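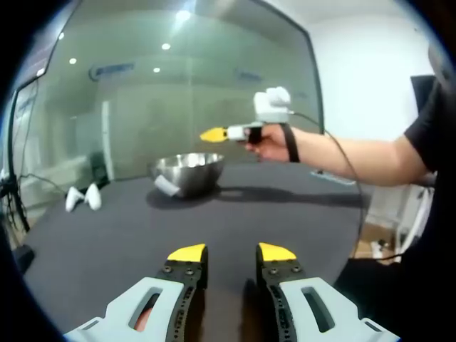

Loretta Kasprzak had asked for a gate hinge that could be re-greased without lifting the gate off its post, and the new Ondar range from Lanero is built to that requirement. She fits estate and driveway gates, and her remark that most hinge failures she sees begin at a dry lower pin was passed to the design office with the first drawings.

Ondar is a range of forged steel hinges and pintles for heavy timber and metal gates. It replaces the Clamanus series, which stays available until September while stock lasts. Spare pins and collars for Clamanus will continue to be supplied after that date.

The range consists of four hinge patterns: strap, double strap, weld-on and adjustable eye bolt. All four share one pin diameter, so a lower pintle ordered for a strap hinge will also accept the weld-on pattern. A pair is rated for gates weighing up to 400 kg, provided the hinges are mounted at least 97 cm apart. Wider or unevenly loaded gates should be referred to the technical desk before ordering.

Each lower pintle has a grease port in the side of the collar, closed by a threaded plug. Grease travels through a cross-drilled channel to the bearing face. Upper pintles are supplied without the port – the load there is mainly lateral – but can be drilled to order.

Forging and machining are carried out at the Sarıgül works. Parts are hot-dip galvanized after machining, and pin bores are then reamed to final size. A black powder coat over the galvanizing is optional and adds five working days. Sample pairs were run through 3000 opening cycles at full rated load, with one greasing at the midpoint. Pin wear was measured before and after and is tabulated in data sheet 223.

Ondar hinges are sold in pairs with pintles and plugs. Fixing bolts are ordered separately, as length depends on post thickness. Drawings, the data sheet and a Clamanus cross-reference list are available from the Lanero technical desk and from stockists.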